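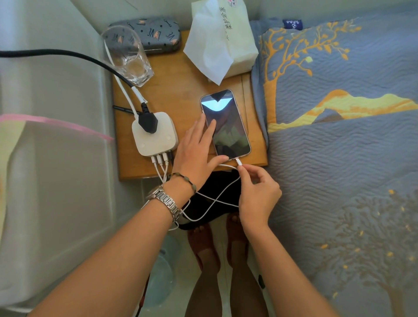 Vol. 33, No. 2

The Long Way Through a Short Psalm

In a rented hall in Clornholm, a small group has spent the winter on six verses, and they are in no hurry to finish

The first thing Melati Sinaga does when people arrive on Tuesday evening is put the kettle on, and the second is to ask who slept badly. She means it kindly, and she also means it as a way into the reading, because the group has been living since before the snow with Psalm 13, the one that opens "How long, O Lord?" and asks it four times over before it will talk about anything else. Somebody always slept badly. That person gets to read first.

I had driven up from Plurkesholm expecting a Bible study of the kind I grew up with, with a workbook and blanks to fill in, and a leader who knew what went in the blanks. I had my pen ready! But the evening began with the psalm read aloud, slowly, and then a silence so long I started reading the fire instructions on the back of the door. Then it was read again in a different translation, and a retired bus driver across from me said he had never noticed that the fourth "how long" is about an enemy, and that he'd been picturing his own brother the whole time, which he wasn't proud of.

Sinaga trained as a teacher of Hebrew and taught it for years at the seminary in Skov, where, she told me, her students could parse every verb in the Psalter and were frightened to death of praying any of it. She remembers one young man who turned in a fine paper on lament and then asked her, in the hallway, whether it was all right to be angry at God if your mother was sick. "He had the footnotes," she said. "He had no idea the psalm was on his side."

So she began reading with people outside the classroom, at first around her own dining table and later in the hall, which belongs to the Skikstead congregation and smells pleasantly of floor wax and old hymnals. Her method, if she'd let me call it one, is to stay put. The group reads the same psalm every week until they are done with it, and they decide together when that is. Psalm 23 took them a month. Psalm 88, which ends in darkness and offers no relief at all, took from September nearly to Easter, and two people left over it. One came back.

Not everyone thinks this is wise. Baldur Egilsson, the pastor at Skikstead and a good friend of hers, worries out loud that a person can settle into lament the way you settle into a soft chair. He pointed out to me (over a very good fish soup) that Psalm 13 turns at verse five, and that the turn comes quickly: "But I have trusted in thy mercy." He would like the group to spend as long on that "but" as they have on the four questions. "She tells me they'll get there," he said. "I tell her the psalmist got there in about a minute."

Sinaga laughed when I repeated this. She has heard it before, and she half agrees. Her answer is that we don't know how long the minute was. The little Hebrew letter that opens verse five can mean "but" or "and" or hardly anything, and whoever wrote the line may have put down the pen after verse four and not picked it up until spring. She likes to think there was a night in there, at least one. People have prayed these words for well over 1000 years, she says, and surely some of them had to stop halfway and go to bed.

I thought about that on the drive home — my own father, a deacon all his life, could not abide the sad psalms and would skip along to the praise, the way some people read the last page of a mystery first. He'd have liked Egilsson enormously. I'm not sure what he would have made of that silence in the hall, though I suspect he'd have gotten up to check on the coffee.

In April I went back. They were still on Psalm 13, and had reached the last verse, "I will sing unto the Lord, because he hath dealt bountifully with me," and the bus driver wanted to know whether the singing had started yet or was only promised. They talked about it until past nine. Sinaga wrote his question down on the inside cover of her psalter, under several others, and asked whether they were ready to move on. Three hands went up for yes, and the rest of the group wanted another week.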